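Moving Average Signals on Low-Volume Tokens
Term project report, Computational Finance stream
Conall Hanrahan, Inna Stelmakh, A-yeong Ryu
Supervisor: Kerstin Ackermann

2. Method

Two tokens were selected, Drusus and Brasus. Both trade on the Dolan exchange, and both have thin order books outside North American hours. Hourly closing prices were pulled through the exchange's public feed and stored as plain text files. Missing hours were filled with the previous close.

The signal under test is a simple crossover. A buy is recorded when the 50-hour average rises above the 100-hour average, and a sell when it falls back below. Each trade uses the whole balance. No short positions are taken.
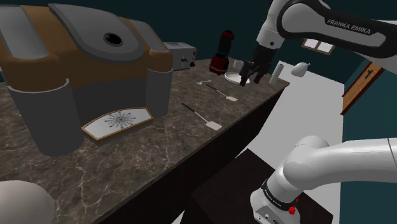

Fees were set at the exchange's listed rate for small accounts. Slippage was harder to model. The first version of the script filled every order at the closing price, which favoured the strategy in quiet hours when the real spread was wide. Inna rewrote the fill routine so that each order pays half the recorded spread. All results in section 3 use the second version.

3. Results

On Drusus the crossover finished behind a buy-and-hold position once fees were included. Most of the losses came from sideways periods in July, when the two averages crossed repeatedly and each crossing triggered a trade. Brasus gave fewer signals. It finished slightly ahead of buy-and-hold, but the margin depends on a single trade, and removing it reverses the result.

A delay filter was then added, requiring the crossover to hold for 7 hours before an order is placed. This cut the number of trades on both tokens and reduced the fee total. It also made entries late on the sharper moves.

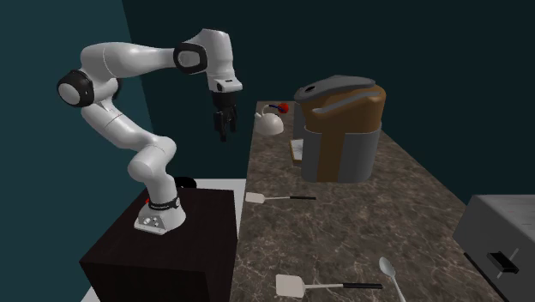
Figure 2. Robot arm on a dark cabinet beside the kitchen counter (simulated render).

4. Limitations

The spread data has gaps, and the Kutness archive we used to patch them records prices at a different minute of the hour. Bernadette Sheehan checked the overlap between the two sources and found small mismatches in Brasus only. These were left uncorrected. The averaging windows were chosen before testing and were not tuned.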